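Grusville Library Card: Frequently Asked Questions

By Vikas Grewal
2026-03-24

Who can get a card?

Anyone who lives, works or goes to school in Grusville. If you live outside the town but own property here, you can also get one. Bring a recent tax bill.

What do I need to bring?

A photo ID and something with your current address on it, such as a utility bill or a lease. A bill on your phone is fine. Children under 13 need a parent or guardian with them to sign the form.

How much does it cost?

The first card is free. A replacement is $2.

How many items can I borrow?

Up to 30 at a time, including no more than five DVDs. New cards are limited to four items for the first month.

How long can I keep them?

Books and audiobooks go out for three weeks, DVDs and magazines for one week. Most items renew on their own twice – unless another reader has placed a hold.

Are there late fees?

Not for books. DVDs are 25 cents a day, up to $5. If an item is more than six weeks late, it is billed as lost, and the charge comes off your account when you return it.

What is the Vurkness branch, and is my card good there?

Yes, the same card works at both buildings. Vurkness is the smaller of the two, with 3,061 items on the shelves, mostly children's books and large print. You can return anything at either one. Allow two days for it to show up on your account.

Can I use Onero at home?

Onero is our online catalog. Log in with the number on the back of your card and your four-digit PIN. If you have forgotten the PIN, call the desk. We can't send it by email.

Can I reserve a meeting room?

The Vahidi Room seats 148 and can be booked by local groups up to three months ahead. Small study rooms are first come, first served.

Do you take donated books?

Yes, up to two boxes per visit, except in July, when we are getting ready for the book sale. No textbooks or encyclopedias, please.

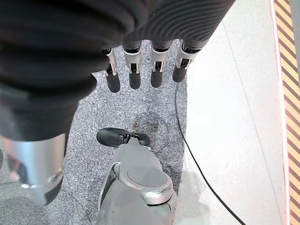
Robotic hand with silver joints and black fingertips.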